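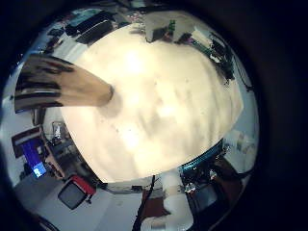
Attachment 1. Cream surface, gray-brown smudges and dark specks toward the lower part.

Zurkinora Support
Product: Birnis room humidifier
App: Temba
Subject: Shuts off early, shows 70 percent when the room is dry
Opened by: Hagos Araya
Opened: Sunday, October 4, 2020
Status: Closed – solved
Priority: Normal

Original message

The humidifier starts, runs for 3 minutes, then stops. The display shows 70 percent humidity every time it stops. The room isn't at 70 percent. I have a separate dial gauge on the bookshelf and it stays below 40. My lips are cracking and the wooden floor has gaps in it, so I believe the gauge.

I bought the unit in January and it worked until last month. It's in a bedroom on the second floor, on a low table next to the bed. The tank is full. I use tap water through the Fillo cartridge. The Temba app shows the same 70 percent as the display, so I don't think it's only the screen.

What I have tried so far:
Turned it off and on.
Unplugged it overnight.
Emptied the tank, rinsed it, filled it again.
Changed the target from 50 to 60 in the app. It made no difference.

Second thing, and I don't know if it's related. I'm also asking about marks. One file attached.

Hagos Araya

Reply from support

Hello Hagos,

Thank you for the details. A reading that climbs to the same number on every run usually means the sensor is measuring the mist from the unit and not the air in the room. The fan blows mist up and away. If some of it falls back down, the sensor inlet on the rear of the base sees very damp air and the unit stops itself.

Please check the following and write back with the results.

1. How far is the rear of the unit from the nearest wall, curtain or piece of furniture? We ask for at least 12 inches.
2. Which way is the nozzle pointing? There is a small arrow on the nozzle cap. It should point away from the rear of the base.
3. With the unit unplugged for an hour, plug it in again but don't start it. What does the display show after a minute?
4. In Temba, open Device, then Information, and tell us the firmware number.

On the marks: we have the file, thanks. We can't tell from a picture what a mark is made of. Mineral dust from hard water is white or very pale and wipes off dry. Darker marks can be ordinary house dust that settled while the surface was damp. Could you tell us if yours come off with a dry cloth?

Reply from customer

1. It was 4 inches from the wall. I've moved it to the other side of the bed, now it's more than 2 feet from anything.
2. The arrow was pointing at the wall. I think I put it back that way after cleaning. I've turned it.
3. Display shows 58 before starting. The dial gauge says 37.
4. Firmware 1.7.

After moving it and turning the nozzle it ran for longer, 7 minutes, then stopped at 70 again. So it's better but not fixed.

Marks: a dry cloth takes off some of it. A damp cloth takes off the rest. I'm not worried about them if they aren't coming from inside the machine.

Reply from support

Hello Hagos,

That is useful. The nozzle was part of the problem. The other part is the reading of 58 before the unit has made any mist. Moving the unit won't fix that one.

The sensor sits behind a foam pad in the inlet. When the pad gets wet or clogged it holds moisture against the sensor for days. Leaving the unit unplugged overnight isn't enough to dry it. The steps to clean it:

Unplug the unit and take off the tank.
Pour out any water left in the base. Pour from the side marked with a drop, never from the rear.
Turn the base so the inlet faces you. Press the two tabs on the grille and pull it straight out.
Take out the foam pad. It's gray and the size of a postage stamp.
Wash the pad in warm water with a drop of dish soap, rinse it and squeeze it in a towel.
Let the pad dry in the open for a full day. Don't use a hair dryer or put it on a radiator, the foam shrinks and won't fit afterward.
Leave the base open for the same length of time. Don't touch the sensor or spray anything at it.
Put the pad back and click the grille in. You should hear both tabs.

While the unit is apart, please also look at the Fillo cartridge. There is a color ring at the top. If the ring has turned from blue to gray, the cartridge is used up.

Please don't update the firmware yet. We would like to see the reading after cleaning on the version you have, so that we only change one thing at a time.

Reply from customer

The pad was soaked. I squeezed it and water came out. It also had lint on the outside, enough that it came off in a sheet. I've had it out since this morning on a saucer on the windowsill and the base is open on the kitchen counter.

The ring on the cartridge is gray. I've used the same one since I bought the unit. The app says the cartridge has 700 hours left on it. Is that number wrong?

One tab on the grille feels loose. It hasn't broken off.

Reply from support

The hours in Temba count down from the last time the cartridge timer was reset. They don't measure the water. If the timer was reset by accident, for example when removing the device from the app and adding it again, the count starts over. Did you change phones at any point?

Go by the ring. A replacement cartridge is on its way to you at no charge. After fitting it, hold the drop button for 3 seconds until the light blinks, and the app will start a new count.

A loose tab is fine as long as the grille stays flush. If it pops out while the unit is running, let us know and we'll send a grille too.

Reply from customer

Yes, I changed phones in the summer. I did have to add it again. That explains the hours.

Results after drying for a full day:
Display before starting: 39. Dial gauge: 37.
Ran with the target at 50. It kept going for the whole evening and turned itself off at 50. The dial gauge said 48 by then.
Started again by itself during the night, which it hasn't done for weeks.

I'm using distilled water until the cartridge gets here. The grille is holding.

Reply from support

Good to hear. A difference of two points between the display and a dial gauge is normal. Both have some error, and the dial type drifts with age.

You can update the firmware now. In Temba go to Device, Information, Update. Keep the phone in the same room and leave the tank on. The unit restarts twice. The update adds a warning when the reading rises faster than a room can, and with that you would have been told to check the nozzle on the first day.

We'll keep the ticket open until the cartridge arrives.

Reply from customer

Cartridge came and it's fitted. Ring is blue. Held the button, light blinked, app shows the new count.

The update failed the first time, stuck on "Preparing" and then said device not found. I closed the app, turned Bluetooth off and on, and the second time it went through. You may want to put that in the instructions.

It's been running properly every night. I wiped the marks off and will write again if they come back. You can close this.

Internal note, added at closing

Cause: nozzle refitted facing the rear after cleaning, unit 4 inches from wall, inlet pad saturated as a result. Sensor itself is good, no replacement needed.
Fix: moved unit, turned nozzle, washed and dried pad, new Fillo cartridge.
Surface marks: origin not determined, wiped off by the customer. Attachment 1 kept with the ticket.
Passed on to the app team: cartridge timer resets when a device is removed and added again in Temba. Customer saw 700 hours on a spent cartridge. The count should be stored on the unit.
Passed on to the app team: update stops at "Preparing", Bluetooth off and on clears it. Added to the update help page.
Passed on to manuals: the arrow on the nozzle cap is mentioned under first setup but is missing from the cleaning section.
Parts sent: one cartridge. Grille not sent, reopen if the tab fails.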